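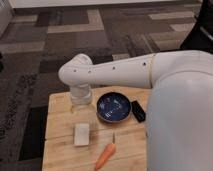 Trade-in offer at Dotent in Damville, and it's a decent one if you've got an old tablet sitting in a drawer. Hand it in, get up to £300 off a new Luo tablet, any size. I've had mine on the light wooden table for a week trying to decide whether to part with it - same sort of table as the one in the photo, only with more tea rings. The offer covers the wifi models and the ones that take a SIM, but not the kids' version, which has its own deal (see further down).

How it works. You take the old one in, they check it at the counter, you get a price. Screen has to switch on. Small scratches fine, cracked glass knocks a lot off. They'll take any make, and they did say any age, though I wouldn't expect much for something that stopped getting updates years ago. Bring the charger if you can find it. Money comes off the new one there and then, you can't have it as cash or put it on a gift card. Asked twice.

Top whack of £300 only applies if you're buying the big Luo, the £600 one, and handing in something fairly recent. For the smaller one expect a good bit less. I was quoted £30 for mine, which stung a bit. Still thinking about it.

**Before you hand anything over**

- back up your photos, then check the backup opened properly
- sign out of your account, don't just wipe it
- take the memory card out (I have lost one this way)
- write down the serial number somewhere

Areeba Rana wrote in after the January issue to say the online quote and the shop quote didn't match when she tried it. Hers went down when she got to the counter, because of a mark by the camera she hadn't noticed. So treat the online figure as a guide. She did take the offer in the end and says the new one is quick, the speakers are poor and the case that comes with it is hopeless. Thanks Areeba.

Kids' version - no trade-in, but you get a Mikeo cover and stylus thrown in. The cover is the chunky foam sort with a handle. Only 2 colours left when I looked, green and a sort of mustard. No idea if they are getting more.

Things I couldn't get a straight answer on: whether you can trade in two old ones against one new one (one person said yes, another said no), and wether students get their discount on top. If anyone manages either please reply to this email and I'll put it in the next issue.

Offer started 01/03/2023 and runs while stocks last, so no end date I can give you. The SIM models were already low. Ring the shop first if you're coming by bus, they will hold one behind the counter till closing but not over night.

Next time - cheap keyboards, and that battery question from a few of you which I haven't forgotten.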